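しわ（衣服）

しわ（皺）は、布地が折れ曲がったり圧迫されたりした結果、力が去ったあとも残っている折れ目や起伏の総称である。人間の皮膚にも同名の現象があるが、本項では衣服のものを扱う。皮膚のほうは別の業界がより熱心に扱っている。
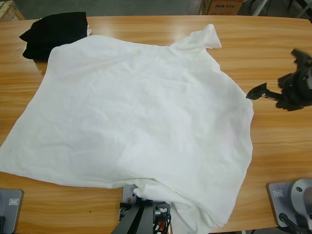 概要

布は平らに織られ、平らに売られ、それ以外のほとんどの時間を平らでない状態で過ごす。人体が平らでない以上これは避けがたく、しわは着用の副産物であると同時に、洗濯、乾燥、保管、運搬のいずれの段階でも生じる。何もせずに椅子の背に掛けておいた場合にも生じる。

日常語としての「しわ」には、意図せずできたものという含みがある。同じ折れ目でも、意図してつければ「折り目」「プリーツ」「ひだ」と呼ばれ、値段が上がる。両者を物理的に区別する基準はなく、区別は主として直線であるかどうか、および本数が左右でそろっているかどうかによって行われている。

語源と用語

日本語の「しわ」は古くから布と皮膚の双方に用いられ、紙や水面にも使われてきた。眉間に寄るものと袖に寄るものを同じ動詞「寄る」で受けるのは、どちらも本人の知らないうちに集まってくるためと説明されることがあるが、俗説の域を出ない。

繊維業界では、着用によって生じるものを「着じわ」、洗濯によるものを「洗いじわ」、たたんで置かれたことによるものを「たたみじわ」と呼び分ける。店頭で「新品の証拠」として許容されるのは三番目のみである。肘の内側や膝の裏のものは「座りじわ」と一括されることがあり、立ったまま肘を曲げていた者にとっては不本意な名称となっている。

「しわ加工」は、しわをあらかじめ定着させる処理を指す。しわを取る加工は「防しわ加工」「形態安定加工」などと呼ばれ、同じ工場の別の階で行われていることもある。

発生の仕組み

繊維は細長い分子の束である。綿や麻の主成分であるセルロースの場合、分子どうしは水素結合と呼ばれる比較的弱い結びつきで支え合っている。布が曲げられると曲げの外側は引き伸ばされ、内側は縮められ、分子の位置がわずかにずれる。すぐに力を抜けば多くは元に戻るが、ずれた先で新しい結びつきができると、布はそちらの形を本来の形とみなすようになる。

この過程を促すのが水分と熱である。水は水素結合の組み替えを容易にし、乾くときにその時点の形を固定する。洗濯機の底で丸まったまま乾いた綿のシャツが、底の形を忠実に覚えているのはこのためである。アイロンもまったく同じ原理を利用しており、違いは上に載っているのが重い金属板か、ほかの洗濯物かという点にある。

合成繊維、たとえばポリエステルは水をほとんど吸わず、常温では分子が動きにくいため、しわがつきにくい。そのかわり、ある温度を超えた状態で折られると、その折れ目は頑固に残る。ポリエステルのプリーツスカートが洗っても形を保つのはこの性質による。乾燥機から出し忘れたポリエステルの上着が洗っても形を保つのも、この性質による。

羊毛は分子がばねのような構造をもち、曲げに対する回復力が高い。一晩吊るしておけば大方の着じわが消えるとされ、背広の生地として長く重用されてきた。回復には空気中の湿気が必要で、乾ききった冬の部屋では吊るされた背広も回復を見送ることがある。

糸と織りの影響

同じ綿でも、しわの出方は糸の太さ、撚りの強さ、織り方によって異なる。密に織られた平織りは糸が逃げ場を失って鋭い折れ目を生じやすく、綾織りは糸の交点が少ない分だけ緩やかになる。

Tシャツに使われる天竺などの編地は、輪をつないだ構造のため引っ張りに対して伸び、折れ目も織物ほど鋭くならない。伸びて戻る性質はしわを目立たなくする反面、戻りそこねた部分が漠然としたうねりとして残る。織物のしわが線であるのに対し、編地のしわは地形に近い。等高線を引きたくなる者もいるが、布のほうが先に動く。

白い布ではしわは灰色の影として見え、濃色の布では折れ山の光沢として見える。細かい柄物では見えにくく、このことは旅行者と、幼児の保護者によく知られている。

分類

しわには統一的な分類法が存在しない。複数の体系が並立しており、互いに参照し合っていない。

形状による分類では、一方向に長く走る「線じわ」、一点から広がる「放射じわ」、不規則に密集する「ちりじわ」が区別される。放射じわは脇の下やボタンの周囲に多く、寸法の合っていない服では着用者の主張よりも雄弁に寸法を語る。

深さによる分類では、手で払って消えるもの、蒸気で消えるもの、アイロンで消えるもの、消えないものの四段階が用いられる。最後の段階に属するものは、販売時に「風合い」と改称される場合がある。

原因による分類は先に述べたとおりであるが、実際の衣服には複数の原因によるしわが重なっており、下のしわを取ると上のしわだけが残るという都合のよいことは起こらない。

評価と測定

布のしわになりにくさは「防しわ性」として試験される。代表的なものは、小さな試験片を折り、おもりを載せて一定時間置き、おもりを外したあとに布がどこまで開くかを角度で読む方法である。完全に開けば百八十度、まったく開かなければ零度となる。布を折って待ち、角度を読むだけの作業であるが、待つ時間の長さと部屋の湿度が厳しく決められているため、試験者には見かけ以上の忍耐が求められる。

もう一つの方法は、洗濯して乾かした布を、段階別のしわをつけた立体の標準見本と並べ、どれに近いかを目で判定するものである。照明の位置と見る角度が定められている。家庭で同じ判定をする際には、玄関の照明と、出かける直前という条件が用いられることが多い。

民生向けの評価器としては、ロタデューラ（Rotadura）の名で売られた卓上機が知られる。布の表面に斜めから光を当て、影の量を数値で示すもので、目盛りは零から900まであった。説明書は50以下を「外出可」としていたが、机に敷いた新品のハンカチでも50を切らないという苦情が相次ぎ、改訂版では「外出可」の語が「良好」に改められた。目盛りは改められなかった。

歴史

しわを取る道具は、しわそのものにやや遅れて現れた。古くは平らな石や木の板、ガラスの塊などで布をこする方法が各地にあり、東アジアでは炭火を入れた柄つきの金属器、すなわち火熨斗が用いられた。日本と朝鮮では、布を台に載せて槌で打つ砧も広く行われた。砧の音は秋の夜の風物として詩歌に詠まれており、しわ取りの道具としては異例の文学的待遇を受けている。アイロンの蒸気音を詠んだ名歌は、いまのところ少ない。

ヨーロッパでは、洗った敷布類を巻き棒に巻き、重い箱や板の下で転がす方式が普及した。クロンドゥノー（Clondunau）の領主館に伝わる家政帳には、1711年の項に「敷布の圧し台、修理。台の下の床も修理」とある。館の圧し台には石が詰められており、布を平らにする目的は達したものの、床に対しても同様の効果を及ぼしたらしい。翌年以降、同じ帳面に床の項は毎年現れ、圧し台の項は現れない。

火で熱する鉄製のこては長く標準的な道具であった。熱しすぎれば焦げ、冷めれば効かず、煤がつけば洗濯からやり直しになるため、複数を交互に火にかけて使うのが常であった。電気式のものが普及すると温度の心配は減り、かわりにコードが布の上を通って新しいしわをつけるという問題が生まれた。コードレス式はこれを解決し、今度は冷めるようになった。

二十世紀には、樹脂によって綿のセルロース分子どうしをつなぎ、ずれにくくする加工が広まった。布は平らさを保つようになったが、初期の加工品は硬く、裂けやすく、独特の臭気があった。消費者は平らで臭う服と、しわがあって臭わない服のあいだで選択を迫られ、かなりの数が平らなほうを選んだ。加工技術はその後改良され、臭気は大幅に減少している。

防しわ加工と防しわ剤

現在の加工は、架橋剤によるもの、合成繊維との混紡によるもの、織りや編みの構造によるものに大別される。混紡は最も手軽で、綿の肌触りとポリエステルの回復力を併せもつとされるが、配合によっては綿のしわとポリエステルの静電気を併せもつ。

家庭用には、吹きつけて手で伸ばす霧状の防しわ剤がある。主成分の多くは水であり、繊維を湿らせて結合を緩め、布の重みで伸びるのを待つ。フロディン（Flodine）はその一つで、容器の裏に「吹きつけ後、23分お待ちください」と記されていたことで記憶されている。この数字の根拠は示されておらず、のちの容器では「しばらくお待ちください」となった。愛用者のあいだでは、旧容器の表記を守り続ける一派がある。

浴室に衣服を吊るし、湯気を当てる方法も広く行われている。旅先の宿で試みられることが多く、ある程度の効果がある。吊るした服が湯の中に落ちた場合、しわの問題は別の問題に置き換わる。

アイロン掛けの作法

アイロン掛けの手順は家政書によってほぼ一致しており、読者の実践とはほぼ一致しない。シャツであれば、襟、肩、袖口、袖、身頃の順に、小さい部分から大きい部分へ進むのが定石である。先に広い部分を仕上げると、残りの作業中にそこへ再びしわが寄る。この忠告は、身頃を仕上げたあとに読まれることが多い。

Tシャツについては見解が割れている。掛ける必要はないとする立場は、着れば体の形に伸びるという点を根拠とする。掛けるべきとする立場は、着る前に人に見られる可能性を指摘する。折衷案として、干す際に強く振り、肩線と裾を引いて整える方法がある。これによりアイロンの手間は省けるが、振る手間が加わる。

掛けたあとは、熱と湿気が抜けるまでそのまま置くのが望ましい。温かいうちに着ると、動いた分だけ新しい形が記憶される。朝の支度において、この規則が守られた例はまれである。

保管としわ

たたむか吊るすかは、しわ対策における古典的な争点である。吊るせば折れ目はつかないが、編地は自重で伸び、肩にはハンガーの先端が小さな突起として残る。たためば伸びないが、たたんだ線が残る。丸めて収納する方法は、線を曲面に分散させるものであり、旅行鞄の利用者に支持者が多い。到着後に広げると、しわは確かに分散している。

引き出しに詰める量も影響する。上の衣服の重さは下の衣服に伝わるため、最下段の最下層にあるものほど平らであると同時に、最も長く着られていない。平らさと着用頻度のこの関係を、収納の専門家は解決すべき問題として扱っている。

文化と美学

しわのない衣服は長く、余裕のある暮らしのしるしであった。平らな布を保つには時間か人手か設備が要り、持ち主がそのいずれかを有していることを示したからである。糊の利いた襟はその極端な例で、着用者が首を回す仕事に就いていないことまで示した。

一方、麻のしわは早くから別格の扱いを受けてきた。麻は伸びにくく回復力に乏しいため、着た直後から深いしわが入る。これを取り除く努力がおおむね無駄に終わることから、しわごと上品とみなす慣習が成立したと考えられている。今日、夏の麻の上着はしわがあるほうが自然とされるが、許されるしわと許されないしわの境界は明文化されておらず、着用者は当日の気温とその場の他人の上着を参照するほかない。

絹や綿に強い撚りをかけて細かな凹凸を出す縮緬や縮は、しわに似た表情を布の性質として取り込んだものである。肌に貼りつきにくいという実用上の利点もある。これらにアイロンを強く掛けて凹凸を消してしまう事故は、贈られた側の家庭で起こりやすい。

二十世紀後半以降は、しわを全面に施した既製服も現れた。サマラクーン（Samarakoon）の銘で出た一連のシャツは、あらかじめ手で絞って乾かしたしわを売り物とし、「洗濯後は再び絞ること」という札を縫いつけていた。札そのものにはしわがなかった。購入者の一部は洗濯後に絞るのを忘れ、平らになったシャツを不良品として返送したと伝えられる。

絵画においては、衣のひだは人体の量感を示す手段であり、画学生の基礎課題でもあった。台や椅子に掛けた白布を描く習作は各地の画塾で行われ、布は描き終わるまで動かしてはならないとされた。したがって、描かれている期間中、その布にアイロンを掛けることは禁じられていた。衣服のしわが公然と保護された、数少ない制度の一つである。

しわに関する俗信

新しい服を着る前に一度手で揉むとよいとする言い伝えが各地にあり、しわを先に与えておけば災いがつかないという説明が付されることがある。逆に、襟のしわは金運を逃すともいう。両方を信じる場合の手順は伝わっていない。

霧吹きの水に酢を少量加えるとしわが取れやすいという家庭の知恵も根強い。効果の大半は水によるものと考えられる。酢の寄与は、作業後の室内においてより明瞭である。

関連項目

アイロン
砧
縮緬
プリーツ
洗濯表示
ハンガー（衣服）
しわ（皮膚）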